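Basketry and Household Storage, Handout 4
Tutor: Margit Westerberg

1. The rim
Start at the top, where most baskets fail. A thick twisted rim takes the strain of being grabbed by people who never use handles. Run a thumb along it and write down what you feel, splinters included.

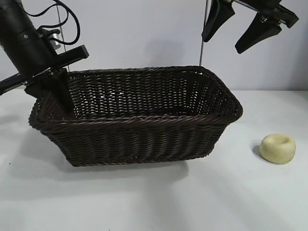
2. The walls
Sides that slope outwards make a basket easy to fill and annoying to shelve. Measure yours at the base as well as the rim. Last November half the group bought for a 40 cm shelf and met the problem at home.

Small gaps in the weave let light through. They also let through crumbs, hairgrips and anything else you hoped to contain.

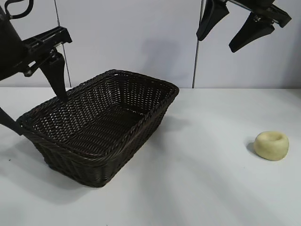
Line it if that bothers you. Holger Sæther's cotton pattern is in the Rikell folder, page 18, and assumes you can sew a corner.

For next time: read the Borkowska chapter and bring one basket, emptied beforehand, please.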